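Small claims court

From the Teltstead Reader's Guide to Everyday Law. Page last looked over 12/24/19.

A small claims court is a court where ordinary people can settle modest money disputes, usually without hiring a lawyer. The rules are kept simple, the forms are short, and the hearing itself is often over sooner than the drive to the courthouse. Most states have one under some name or other – magistrate court, justice court, conciliation court – and each sets its own limit on how much a person may ask for.

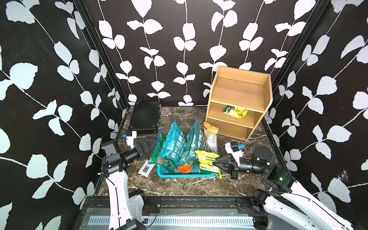
What kinds of cases are heard

The usual business is unpaid loans between friends, security deposits that were never returned, fender damage, and goods that were not what the buyer was promised. Divorce, custody, and criminal charges belong elsewhere, and so, as a rule, do requests for a court order telling a neighbor to stop doing something.
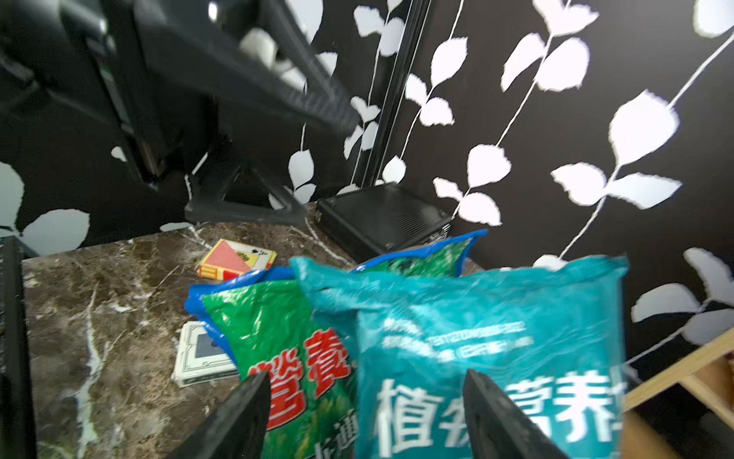

Disputes over goods often come down to what was ordered and what was delivered, so it pays to hang on to the receipt, the wrapper, and any messages that passed between the two sides. Packaging can matter a good deal. If the printing is in another language, like the large white Chinese characters for "plant nutrient soil" on a teal-blue plastic sack, the judge may want a written translation before giving it any weight, and some courts are particular about who prepares it. It is worth calling the clerk ahead of time and asking.

Filing and serving the claim

The person bringing the case, called the plaintiff, fills out a claim form and pays a filing fee, which a judge may waive for someone of small means. The other side, the defendant, must then be served, meaning properly handed or mailed the papers.
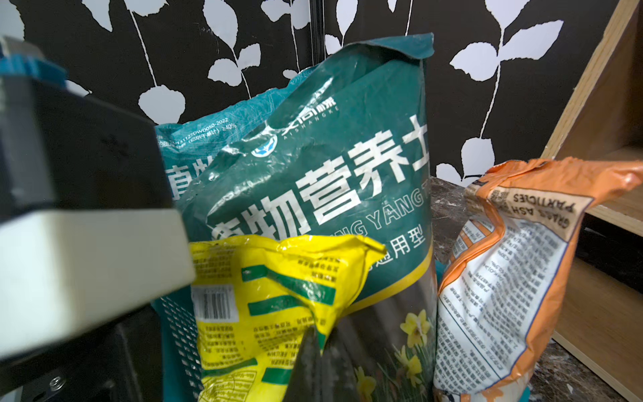

Service is where a good many cases stumble. A business has to be sued under its legal name, and that may be quite different from the name over the door. Devendra Goel, in his handbook "The Patient Plaintiff," tells of a customer who sued Flokar three times before learning that the shop was owned by a company called Hervieu.

At the hearing

Each side tells its story in turn, shows its papers, and answers the judge's questions. Witnesses may come along, and a calm one with a good memory is a great help.

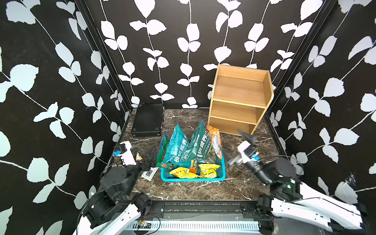 A decision may be given on the spot or mailed later. Winning does not put money in anyone's pocket right away, for the court does not collect the debt itself, and a stubborn defendant may have to be pursued through wage garnishment or a bank levy. The right to appeal varies from state to state, and in some places only the defendant has it.

See also: Mediation; Statute of limitations; Default judgment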